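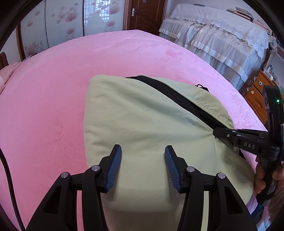

So I finally closed the Codgate card. Took three phone calls and most of a morning in May but its gone.

Quick background for anyone new. Last fall the car needed a transmission, I had almost nothing in savings, and I took a $400 loan from one of those storefront places, Dramani. Two weeks, easy, sign here. Then I couldn't cover all of it so I rolled it over. Then again. You know how that goes. By the time I was done I'd paid $166 in fees and still owed 300 of the original money. Felt sick adding it up.

What got me out was the credit union, Vetden. Small loan, normal interest, six months. I'd assumed they would laugh at me with my score. They didn't. The woman asked for two pay stubs and a bank statement and that was pretty much the whole thing. Should of gone there first.

Things I did that helped, in no real order:

Moved the due date to the day after payday. Free, five minutes on the phone.

Put $20 a check into a seperate account with no debit card attached. Boring. Still there though.

Sold stuff. Old bike, a bread machine, a pile of clothes I never wear. 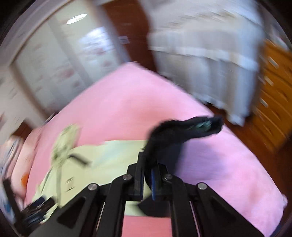
What I'd skip next time

The Woltach app. Lends you a bit before payday and asks for a "tip". Tip plus the instant transfer charge, every single time, and then the next check is short so you're back again. Deleted it.

Also skip the debt books. Library had four, I read one and a half, same advice in all of them.

Last credit union payment goes out next month. After that the plan is to leave the same amount going to savings and see if I can stand it. Got a question about the paperwork, leave a comment, I'll try to get to them tonight after work.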